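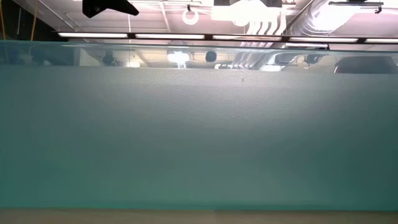

A reader wrote in after the last post to say that my dough schedule was wrong, that nothing made with a cold starter should go 14 hours in the fridge before shaping, and that I would get a better crumb by cutting the bulk ferment and leaving the starter alone. The first claim I disagree with. The second I tested through most of May.

The baseline is the loaf I call Bikcombe, after the village where I bought the flour. White bread flour with a small share of whole rye, salt at 2 percent, and water held constant for every bake. Starter goes in straight from the refrigerator. Bulk ferment on the counter is 7 hours, then the dough goes into the fridge overnight and gets shaped cold in the morning.

The variant is the same dough with the bulk cut short and everything after it unchanged. I baked both in the same pot, with 30 minutes lid on and the rest lid off until the crust color matched. Matching by eye is a weak control. I have no better one.

Results were less clear than either of us wanted. The short-bulk loaves opened more evenly along the score and were easier to shape, as expected from a less gassy dough. The crumb was tighter near the base, with a few large holes under the top crust, the usual signature of underproofing. The long-bulk loaves had a more even crumb and spread more on the stone when I skipped the pot.

Flavor went to the long bulk every time, though I was not tasting blind.

Temperature matters more than either schedule. My kitchen runs cool at night and warms quickly after breakfast, so a bulk started at 6 a.m. and one started after lunch are different processes with the same number written next to them. I now keep a probe in the dough and log the reading at each fold — an old spreadsheet named Tester, still with the wrong column headings.

If you keep the starter cold, as I do, allow for the lag. The first stretch of the bulk is mostly the dough coming up to room temperature, and a recipe written for a freshly fed starter will not account for it.

Next I want to vary the rye and hold the clock fixed. The Bakurus flour is nearly gone, so that will wait for a new bag.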